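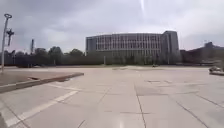 Erhan Uysal has called joint-line odometry "the first outdoor trick in years that made me want to go and look at the ground," and the remark catches something of the method's appeal. Joint-line odometry is a way for a mobile robot to work out how far it has moved, and in which direction, from the seams between paving slabs. It was developed at the Lesomer laboratory in Bondville under Amirhossein Esfahani.

Background

Large paved squares are surprisingly hard for robots that navigate by camera. The ground is pale and nearly the same everywhere, buildings stand far off, and a cloudy sky gives the software very little to hold on to. Smooth stone adds reflections, which slide along with the robot and can fool it into thinking it has stopped.

Method

The software picks out long straight seams in a single forward view and finds the point where they seem to meet in the distance. That point gives the robot's heading. The seams are then redrawn as if seen from overhead, where they form a regular grid, and the robot measures its travel against the size of one tile. Painted lines and curbs that cross the grid at an angle are set aside at first, then brought back as landmarks. This second step is a lovely bit of economy: the very things that spoil the grid end up fixing the robot's place on it!

Results

In the Aydoğan trials the method was run on 2,657 image sequences. Over a 40-meter straight run, the final position error was 14 centimeters. Turning on the spot remained the weak point, as the grid looks the same after each quarter turn. The Jurnov variant, released the following March, handles this by adding a gyroscope.

Limitations

The method needs tiles of one known size. Cobblestones, fallen leaves and snow defeat it.

See also

Visual odometry
Vanishing point
Inverse perspective mapping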